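The computers come in on a pallet, mostly office towers a company has written off, and they leave in pieces. In between, at a workshop in Skusstead, people and robot arms spend the day taking them apart and putting them back together while a computer records how it was done. The firm is called Fomix, and what it sells in the end will be a recycling line. For now it makes examples. 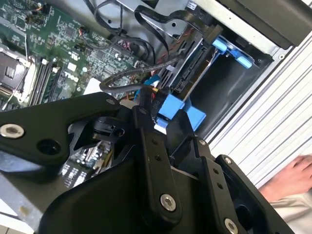
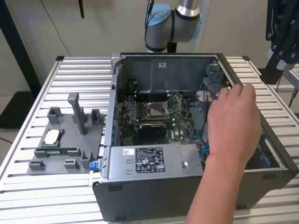
An example, in the sense used at Fomix, is one attempt at one small job. Pulling a cable is a job. So is lifting out a memory stick, or setting a processor down in its socket without bending anything. An operator guides the arm through the motion from start to finish, and the system stores the camera views along with the position of every joint. Later, a model is trained on the whole pile and asked to do the same job alone.

Leszek Śliwiński runs the collection floor. He spent nine years repairing laptops before he took the job, and he still judges an attempt the way a repairman would.

"I look at what the hand does just before contact," he says. "If the operator rushes that part, the model learns to rush it too. You see it two weeks later and you have to go back and find where it came from."

In October the floor recorded 683 attempts. Of those, 192 were thrown out. Some had the wrong label, and some had a camera that dropped out halfway. A good many were dropped for being too clumsy to copy. Failed attempts are not always discarded. When an operator misses a connector, backs off and tries again, Śliwiński often keeps the recording, on the grounds that the model will miss connectors too and needs to have seen somebody recover.

The work is slower than visitors expect. An experienced technician can strip a tower in a few minutes by hand. Through the arm, a single cable can take that long. Cables are the worst of it. A screw stays where the drawing says it is, but a cable hangs differently in every machine, and it moves when anything near it is touched. The team first tried to tie the loose ones back before each session. They gave that up in the spring, after a model trained on tidy cases did badly on the first untidy one.

Now the rule is to change things on purpose. Operators turn the case a little between attempts. They swap the order of jobs, bring in another model of tower, switch off a lamp. The sheet clipped to each bench lists 27 such changes, and a shift is supposed to get through as many as it can.

Small parts get more careful treatment. Fomix prints its own fixtures, which hold a part in a known position so that the arm can pick it up the same way each time. Śliwiński has mixed feelings about them. They save hours, he says, but a model that has only ever picked from a fixture doesn't know what to do with a chip lying on a bare table. The plan is to use them less as the winter goes on.

Operators work in pairs, one on the controls and one at the bench to reset the parts and stop the arm if it pushes too hard. They trade places every hour. Śliwiński tried longer turns and found that the quality of the recordings fell off sharply after lunch.

The customer waiting on all this is Stosden, a recycler with a sorting plant outside Cáceres. It wants processors and memory removed whole, because they can be resold, where a shredder turns them into scrap. Its first test batch was 122 towers of mixed age. The model got the memory out of most of them. It had far more trouble with processors, and on several machines it stopped in front of a lever it could not work out how to lift.

Those machines went back to the benches, and the levers are now a job of their own, with a separate sheet and a separate folder. Śliwiński wants two hundred clean attempts before anyone trains on it again. At the present rate that will take his crew until the week before Christmas.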